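The case for the countertop drawer

Kitchen storage advice tends to treat the worktop as a surface to be cleared. The usual recommendation is that everything used less than once a day goes into a cupboard, and that anything left out should be a machine or a plant. I think this is poor advice for small kitchens, and I would like to argue for one item it rules out: the low wooden organizer with a drawer in it.

The objection is that such a unit takes up worktop depth. It does. Mine, bought second-hand in Tovham, occupies 30 cm of a counter that was never generous. But the strip at the back of a counter is rarely used for preparation anyway. It collects canisters and bottles, one item deep, with a great deal of unused height over them. A low unit with a flat top keeps that storage and adds a closed volume underneath, at the level where the hands already are.

What goes in the drawer matters. Bagged goods are the right candidates - they slump, they do not stack, and in a wall cupboard they migrate to the back. Cans and small boxes belong on top, in a single row, where they can be read.

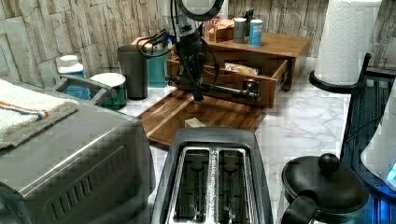 Ginette Tessier wrote in after the first version of this piece to say that she had tried the arrangement for two months and given it up, as the drawer could not be opened without first moving the chopping board. She now keeps bread in a tin and has sold the unit.

Her point is a fair one and I had understated it. A drawer at counter level needs clear space in front of it, and in most kitchens that space is also where the board lives and where the toaster ends up. The remedy is to measure the drawer when fully extended, including its front, before buying. If the runners hold the drawer high enough to pass over a board, the conflict disappears. If they do not, the unit should go at the end of the run, away from the cutting area.

Cleaning is the remaining cost. Crumbs gather under the base, and a wooden unit should not be left standing in water. I lift mine out every April and more often if something has been spilt. The job takes less time than emptying a wall cupboard, and the drawer base can be wiped in the same go.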